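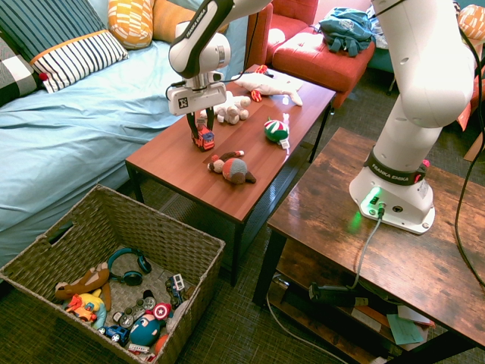
## Ticket 500: coffee table wobbles, toys roll off

**Opened by:** Frauke Rothe
**Item:** Vistine coffee table, reddish-brown top, black metal legs, mesh shelf underneath
**Status:** open again (sorry!)

Hi Benedikt, me again. The table in the playroom still rocks when you lean on the front edge, and the striped ball (red, white and green, the one with the little tag) is the first thing to go. It rolls off, it goes under the rustic table, and then I'm on my knees fishing for it. The plush dog stays put, bless him.

What I've tried so far:

- Tightened all the leg bolts with the Kettler hex key. Two were really loose! Better for one afternoon, then the wobble came back.
- Swapped the felt pads. No change at all.
- Turned the table end for end. Same corner of the room dips, so I'm starting to suspect the floor.
- Took the books off the mesh shelf, and now it creaks less but rocks more. Go figure.

**Reply, B. Hamann, 9:40 am:** Could be floor and leg both. Slide a folded card under the low leg, leave it 24 hours and see if the bolts hold.

**Me, next day:** Card's in and the bolts held! Only a tiny rock left, and the red truck stands upright on the tabletop. I'd still like a proper leveling foot, because Annelore keeps pulling the card out when she vacuums.

Other thing, while I have you: the wicker basket is stuffed. Captain America is in there with the cars and a pair of headphones, and the plush toys mostly end up on the table. Do we have a second basket in the storeroom, same weave if possible?

**Reply, B. Hamann, 2 pm:** Leveling foot ordered, 7 days. I'll look for a basket.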